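Support ticket: wardrobe catalogue app won't sync between tablet and phone
Product: Closetmont for Android
Opened: Thursday, October 28, 2021
Status: Waiting for customer

Customer wrote:

Good morning, and thank you for such a lovely little app. I've been using Closetmont since last December to keep track of the whole family's clothes, and it has saved me buying the same school socks over and over. My trouble is that the things I add on the tablet no longer turn up on my phone. The tablet says "All items saved" with a green tick, but the phone stops at 200 items and won't budge. I've tried turning both off and on again, and I've pulled down on the list until my thumb ached!

Stostia support replied:

Hello, and what a kind message to start the day with. I'm sorry you've been left with two lists that don't agree — I know how much patience goes into building one up. The green tick only means the item is stored on that device, and we really ought to word it better. Would you try these for me, in this order?

1. On the tablet, open Settings, then Account, and check that the email address is the same as the one on the phone, letter for letter.

2. Still on the tablet, open Sync and look at the number beside "Waiting to send". Please don't press "Clear queue", however tempting it looks, as that throws the waiting items away.

3. On the phone, update to version 6 from the Play Store.

4. Leave both devices plugged in and on the same wifi with the app open, and go and have a cup of tea.

Customer wrote:

Tea had, thank you. The email addresses match. The tablet had 6 waiting to send and after the update some of them went across, but two entries under "Tops, red" are still stuck with a little grey cloud. I was adding things from the sofa that evening, so perhaps the wifi dipped — it's never been good at that end of the house. Both stuck entries are attached.

Attachments (2)

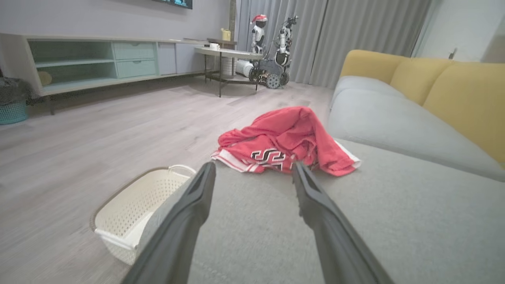
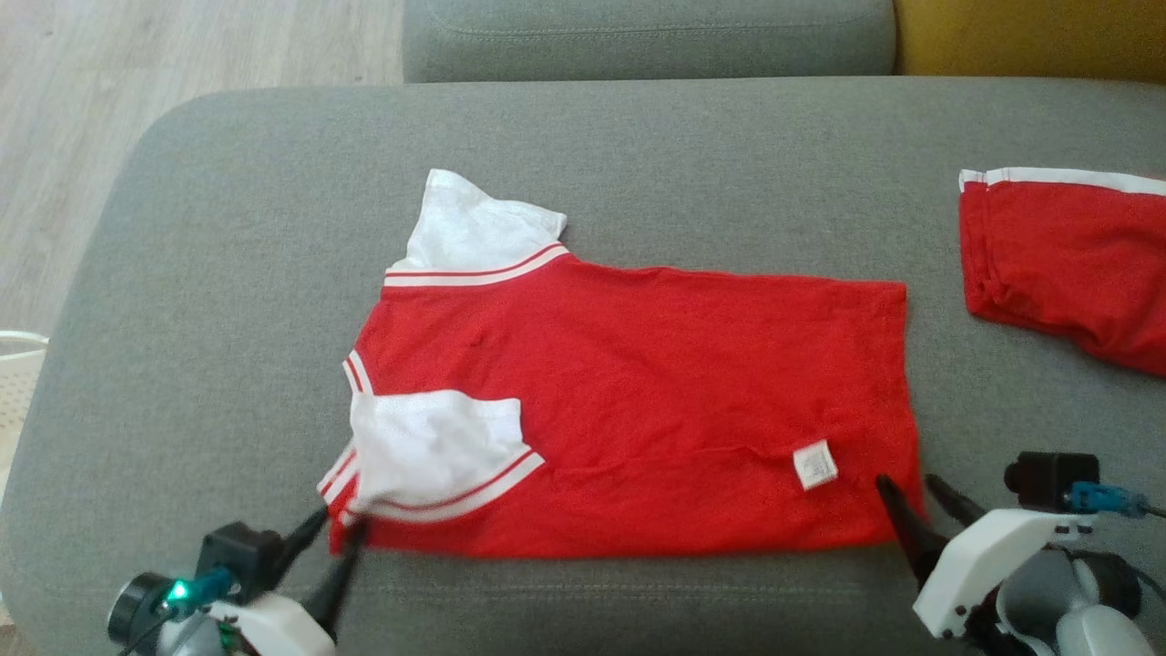 Stostia support replied:

Thank you, both came through perfectly well by email, so the pictures themselves are fine and it's the upload that has got itself in a knot. Please press and hold each grey cloud, choose "Send again", and keep the tablet near the router while it works. If the cloud comes back, tap it once and copy me the short code underneath. I'll keep the ticket open for you in the meantime.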